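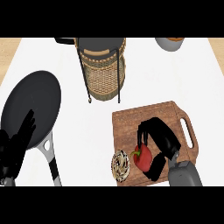 Been meaning to write up the dinner question for weeks. Can a machine cook my tea yet, or at least do the boring half of it? Short answer no, longer answer it depends what you call cooking. Most of what I've been looking at is simulated kitchens, where the pan is clean and the worktop is white and there's one red pepper on a chopping board with a black hand curled over it. One pepper! My worktop in Rerkthorpe has never had that much space on it, there's post on it and a bike light and whatever Fedir left behind.

Anyway. Simulation. Nazar Moroz used to write test kitchens for Aduvix and I rang him to ask why everybody practises in there first. He said you can get it wrong all night and the only cost is electricity. His last job had 1520 versions of the same kitchen, lights moved, table moved, bowl a bit further left. Then they'd take whatever it had learned to the real bench and watch it squash a tomato.

Peppers are worse than they look, according to him. Shiny, lumpy, hollow, and they roll. A mug has a handle and a mug stays a mug. A pepper is a diffrent shape every time and you have to hold it hard enough to cut but not so hard it caves in. I tried noticing what my own hands do and it's mad. Left hand turns it over, finds the flat side, shuffles back as the knife comes along. I never learned that, I just do it.

And that's before the pan. Two hands is the bit I keep coming back to – one job each, at the same time, neither waiting for the other. Fedir Tymoshchuk (flatmate, optimist) reckons six years till you can buy one that'll do a stir fry. I said ten. We have a bet on, loser buys a decent wok.

What would I pay for now? Loading the dishwasher. Wiping down. Putting the lids with the right tubs, I'd hand over actual money for that. There's a thing called Flekeo that's meant to do worktops, over 100 people on the waiting list and me at number 97, no date, no price, just a form asking how big your kitchen is. Small. It's small.

Nazar's cousin has a cafe, Dmytriv, and she says she'd take one tomorrow if it peeled potatos and kept out of her way. Peeling machines exist, I told her. She said yes, and who do you think washes it.

Right, got to go, rice is on. Will put the links up later if I can find them.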